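Bench Technician, Desktop Teardown and Parts Recovery (two openings)
2 min read

Gastska, Nandemwood site. Posted Jul 16, 2026.

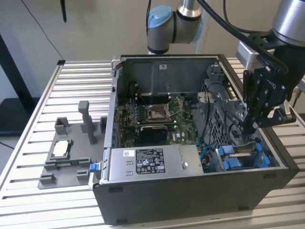

The position covers disassembly, sorting and testing of retired office desktops, mostly towers from leasing returns. Current intake is 400 units a month. Each unit is opened, stripped to the chassis, and its parts are logged in Tikis, our inventory system. Training on Tikis is provided in the first week.

Duties

- Open side panels and record the condition of the case before any part is removed.
- Remove processors, memory, drives and expansion cards. Bag and label each part by unit number.
- Inspect CPU sockets under magnification for bent contacts and debris. Boards with socket damage go to the scrap rack with a red tag.
- Release drive caddies by their latches. Broken latches are logged as a separate fault code.
- Disconnect and remove power supplies. Copy the rating from the label into the record. Power supplies are never opened at the bench.
- Keep screws sorted by thread and head type.

Requirements

- One year of hands-on work with desktop hardware, paid or unpaid.
- Able to tell common memory types and drive connectors apart by sight.
- Able to lift a full tower from floor to bench height repeatedly during a shift.
- Correct use of a wrist strap and grounded mat.
- Legible handwriting. Bag labels are still written by hand.

A certificate in computer repair is useful but not required. Experience with Usmani test cards should be mentioned in the application.

Terms

Full time, day shift, with a paid probation period of 90 days. Safety shoes and hand tools are supplied. Applicants may bring their own drivers if the tips are magnetic and in good condition.

Selection includes a short interview with Masanobu Yoshida, bench lead, and a timed practical: one tower, full strip, complete log. Accuracy of the log counts for more than speed. Applicants who were interviewed in June do not need to repeat the practical.

Send a résumé and a list of hardware you have worked on to Iqra Rana, Hiring.

Contact | © 2026 Gastska | Back to top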